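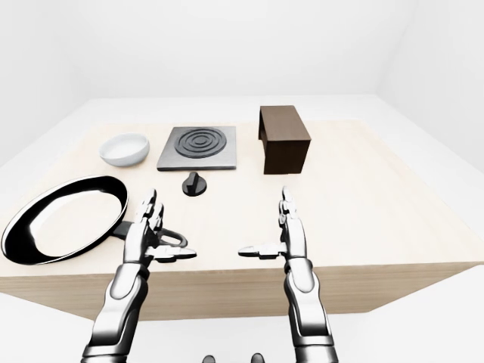
Tabletop Task Rules: Frequently Asked Questions

Balberg Simulation Program. Revised July 3, 2022.

Who must follow these rules?

All teams that submit simulated two-handed kitchen tasks to the Balberg task library. Partners working under the Travero agreement follow the same rules, except that their submissions go to Walid Zoubi for intake.

What is the standard starting pose?

Both hands are raised above the table, palms turned inward, fingers up, with neither hand holding anything. A hand may hover over an object at the start but may not touch it.

May an object extend past the edge of the table?

Yes, if the task sheet says so. Long-handled items such as frying pans often need the extra room. The handle must remain within reach of at least one hand.
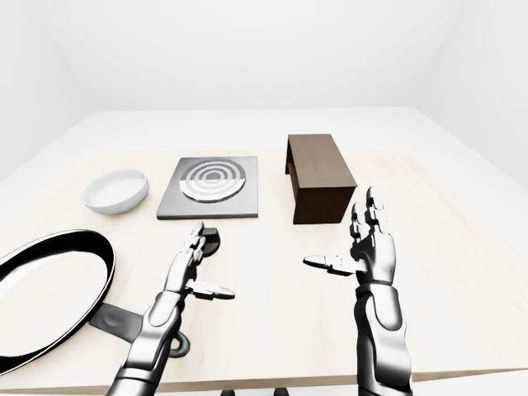

Starting layout with bowl, hot plate, box and frying pan. Both hands are open and facing each other.

How many trials are required?

Each task is run in eight trials for every layout. A task with fewer completed trials is returned without review.

Do failed trials have to be reported?

Yes. Failed trials are kept and labeled with a cause from the approved list. Deleting a failed trial - even one caused by a software fault - is a breach of these rules.

May we change the lighting or the walls?

Plain walls and even lighting are the default. Changes are allowed only in the robustness set and must be noted on the task sheet.

Can simulated results be used as proof of safety on a physical robot?

No. Simulated results support a request for physical testing and do not replace it. A separate risk assessment is required, signed by two reviewers.

Who approves exceptions?

Requests are sent in writing to Radka Trajkovski. A decision is normally given within six working days. Exceptions granted before April remain valid until the task is next revised.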